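So the Dosamora kit has been on my bench since May, and I keep getting asked (okay, mostly by Keegan) whether it's any good. Short version: I love it! Long version follows, with the gripes included.

What you get for the money is the software, a tray of painted wooden blocks, a maple board to put them on and a setup guide of 138 pages. You supply the arm. The idea is that you teach short block-moving tasks, run them over and over, and the software keeps score for you. Hollis, the little shop that sells it, charges $1,032 for the whole thing, and there's a cheaper version without the board. I'd pay for the board. My old one was a cutting board from a yard sale and it slid all over the place.

Setup took me one long evening. The guide is written by somebody who clearly likes writing guides (there are 118 numbered steps, and I did every one), but the part about setting the board height is spread across three chapters and I had to flip back and forth with sticky notes. Cameron Nepia posted a one-page version on the Ustuldale forum that I wish I'd found first. Go print that.

Once it's going, though, wow. I usually start with a simple push task, one block toward one spot, and then make it harder by crowding the other shapes in close. The crowding is where I've learned the most!

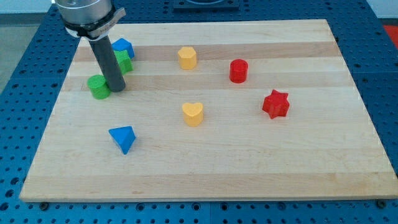
*Rod down by the green cylinder, with the heart and the star farther over.*

I really like the shapes. Cylinders want to roll off if you tip them, cubes go pretty much where you send them, and the star has a habit of turning while it moves, so a push that's perfect for the cube can send the star off sideways. You end up thinking about where you touch a thing and how fast, and I've gotten weirdly into it. I did a run of 1,000 pushes over a couple of weeks just to see the score chart fill in.

Gripes, then. The software forgets your speed setting each time you close it. The chart colors are hard to tell apart on my laptop. And the paint on my first red block chipped early on, but I wrote to Hollis and Naima Ragab over there mailed me a new one without any fuss.

Would I buy it again? Yep, with the board. Next I want to try the sorting tasks, two blocks of each color to their own corner, and Keegan has bet me lunch that I can't get a clean run before he does. I'll post the scores either way.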